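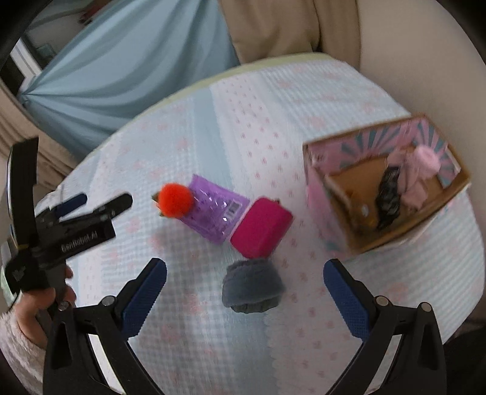
Slide 1. Small soft things, two grippers, one round table.

Right, hello everyone, thanks for staying past the coffee. I'm going to talk about a fault that ate most of our February, and I'll try to leave ten minutes at the end because last time I ran over and Annelies Gisler had to wave a chair at me.

(Wait for the laugh. If no laugh, carry on.)

So, the short version. We had a sorting cell at Platville, one arm, two soft-padded fingers, picking small mixed goods out of a tray and putting them into gift boxes. Plush things, foam things, little packets. It had been running fine since Winadell signed it off. Then it started closing too hard. Not every time, which would have been lovely and easy to find! Just now and then, and always when you'd gone to make tea.

Slide 2. What we saw first.

First sign was a squashed packet. Then another one. The people on the line thought it was a bad batch from the supplier and so did I, I'll own up to that. I wrote "packaging weak, raise with buyer" in the log, and that note is still there with my initials on it.

The day we stopped guessing was the day it closed on somebody's glove. She was clearing a stuck toy, the cell was paused, she had her hand in and the fingers moved. She got her hand out, she was fine, the glove stayed behind. No injury, but I want you to sit with that for a second, as I did, for a good deal longer than a second. Paused and it moved.

(Slow down here. Don't rush to the fix.)

Slide 3. Two faults pretending to be one.

We pulled the logs. 2622 closes in the stretch we looked at, 717 of them on soft items, and 6 where the motor current went well over where it should have stopped. All 6 were soft items. Not one on a hard box.

Fault one was the force reading. The sensor sits behind the left pad, and the pad had started to come away at one corner. On a hard block you get a nice sharp rise the moment you touch, so even a poor reading is good enough. On a plush thing the rise is slow and mushy, and with the pad lifting, the controller never thought it had touched anything. So it kept squeezing. It was doing just what we'd told it to do, bless it.

Fault two was the pause. Our pause button held the arm but it didn't hold the gripper. The gripper was on its own little controller from Wyss, wired in later, and if a close command was waiting in the queue it would go through, pause or no pause. That's the one that scared me. Fault one costs you a packet. Fault two is the glove.

(Someone always asks who wired it. It was us. Say so.)

Slide 4. Mixed goods are harder than they look.
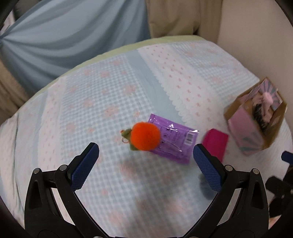
Force limits are where I'd start if I were doing this all over again, and I'd set them by item and never by tray. We had one limit for everything, picked using a hard test block, and it suited the block beautifully. But look what can turn up side by side: a fuzzy orange pom-pom made up like a fruit, with green felt leaves and a thin cord loop, and it's partly lying over the end of a glossy purple packet. Go in for one and you may well catch the other. The loop is its own headache, by the way, a cord like that can hang over a finger and you think you've let go when you haven't. We now have 3 limits, soft, crinkly and hard, and if the cell can't decide what it's looking at it uses the soft one and goes slowly. Bonatia asked whether that hurts the pick rate. Yes, a bit. We live with it.

Slide 5. What we changed.

Pads get a pull test at the start of every shift, just finger and thumb at each corner. Takes no time. There's a current limit in the gripper controller itself now, so even if the force reading is rubbish it can't keep on squeezing. Pause clears the queue and cuts drive to the gripper. And for clearing a jam you don't use pause at all, you isolate and lock off, which is what the procedure should have said from day one.

We also went back and tested the stop with a command already waiting. We'd only ever tested it with the machine sitting idle, and of course it passed.

(If short of time, skip to questions. Leave the log table up, people like to photograph it. Annelies has the spare handouts, and the wiring drawing is on the last page, the June 19, 2018 version. Bin any older one.)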